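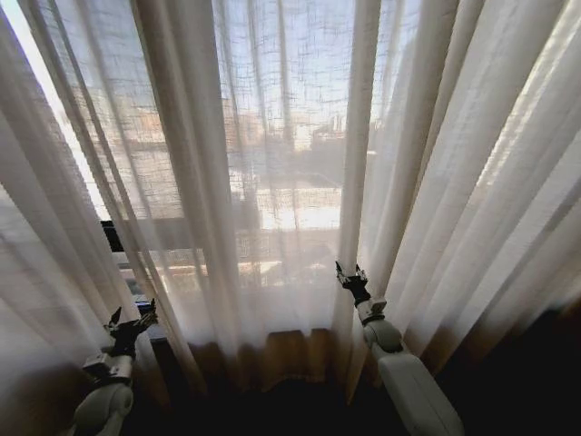 Two arms at the sheer curtains. The right gripper looks to be at the edge of the cloth, or very close to it.

Can it do the curtains yet? Home chores, part 5

Readers keep asking when they can buy a machine that does the housework, and I keep giving the same grumpy answer. This part of the series is about curtains. Earlier parts covered towels, dishes, trash bags and one very long afternoon with a fitted sheet.

Curtains sound like a gift to the robot makers. They hang in one place and they don't break. A child can open a pair at seven in the morning while half asleep. The sales pages love them too: sunlight pours in, music swells, and a voice says your home is waking up. Zikley's brochure puts "opens curtains and blinds" third on its list of daily tasks, with no word on how long it takes or what kind of curtain they had in mind.

So my first question to anyone selling a home robot is what the cloth was. A heavy lined drape is fairly forgiving. You can grab a fistful and pull. Sheers are harder work for a machine. They let the light through, they fold over on themselves, and the edge you want to take hold of can look a lot like every other fold next to it. With a bright window behind them, the problem gets worse. I have spent 14 months reading test reports on this sort of thing and I still don't see many that try it at noon on a sunny day.

Witenik at least publishes a count. Their curtain trial ran to 432 attempts and they call 310 of them good. Do the math on your own mornings before you cheer. A helper that fails at the curtains more than once in every four tries is a helper you have to stand behind, and if you are already standing there you may as well pull the thing yourself.

Sarnine takes the other route and sells a motor on a rail. It has no arms and no face, and it does one job. I would buy that first, though it won't help you with the towels.
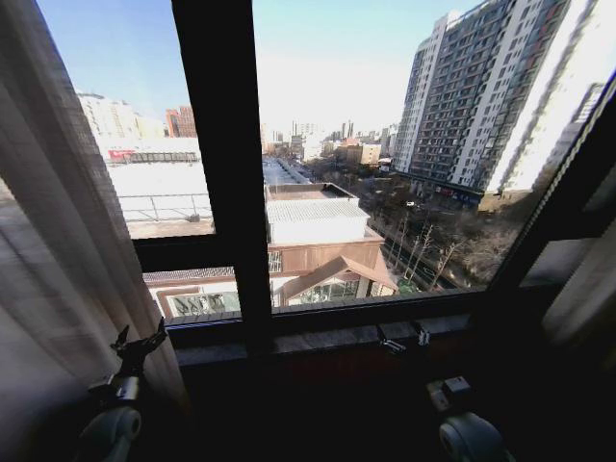 The same window with more of the glass in view: a high floor, a black mullion, a sheer curtain at the far left and a gripper on either side.

Opening a curtain is only half of what people mean when they say "do the windows." They also want the latch turned, the sill wiped and the glass cleaned. Look at the two small metal latches just right of center and think about how much pinch and twist a latch can ask for, then look at those jagged claws again. I'm not saying it can't be done. I'd like to see it done on a stiff latch, in a home the machine has never been in, with a plant on the sill.

The people at Bielecka told me in September that latches are "on the roadmap." So is my garage.

Where I stand on curtains, for anyone keeping score at home: lined drapes on a smooth rail, almost there. Sheers, not yet. Anything with a tie-back or a cord, ask me again in a few years - and bring a report that lists the failures.

Next up is wiping a kitchen counter that still has things on it.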